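Gripper build, part four. Cuiping Xue and I had the back room at Kalness on Saturday, so we got some hours in on the hand-held pair. We call them Miranda left and Miranda right.

Both shells are printed now. The left one took 30 hours, and I used 822 g of filament across the two, supports included.

The pads are the third version. The first lot tore at the rim and the second were too stiff to close properly. These ones are softer and I glued them in with the Clisport stuff - takes a day to set, worth the wait. 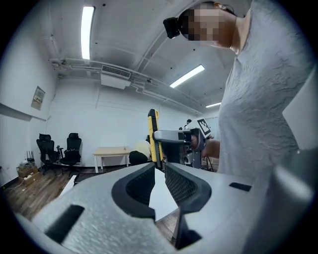
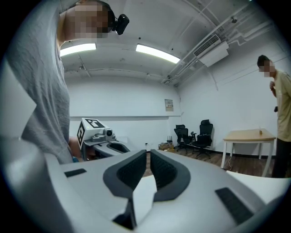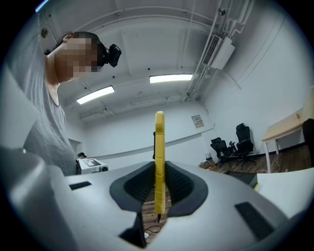
Grey grippers, padded fingers. Utility knife in the first one, marker cube on the other gripper in the second.

Next job is the marker mounts. They're on with two screws each and I'd like four.

I also want to shave some weight off. Each one is 69 g over what I'd planned, and you feel it in the wrist by teatime.

Files go up once I've fixed the screw holes. If anyone has a spare set of M2 inserts, give me a shout.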